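## Chapter 2: Listening for Leaks

If you have ever lain awake hearing a tap drip somewhere down the hall, you already know a good part of what this chapter has to teach, and I hope you'll enjoy it as much as I did the first time around! The town of Ivley has 2,496 water meters, and until a few years ago every one of them was read by a person on foot, twice a year — which left plenty of time for a cracked pipe to go on running under a quiet street. 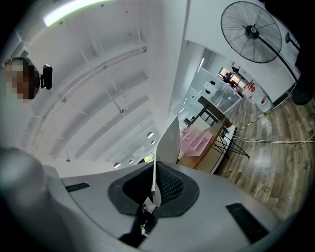 *Figure 2.1. A thin white sheet standing upright in a black mount.*

Today each meter sends a short radio message every 90 minutes to a gateway on the Brulgate water tower. We will build a small copy of that network, using Barredo sensor boards and the free Hovik server, and we'll take our time over it. You will need two boards, a garden hose and a patient friend. Before we wire anything up, though, let's look at what a meter has to say, and how few bytes it can say it in.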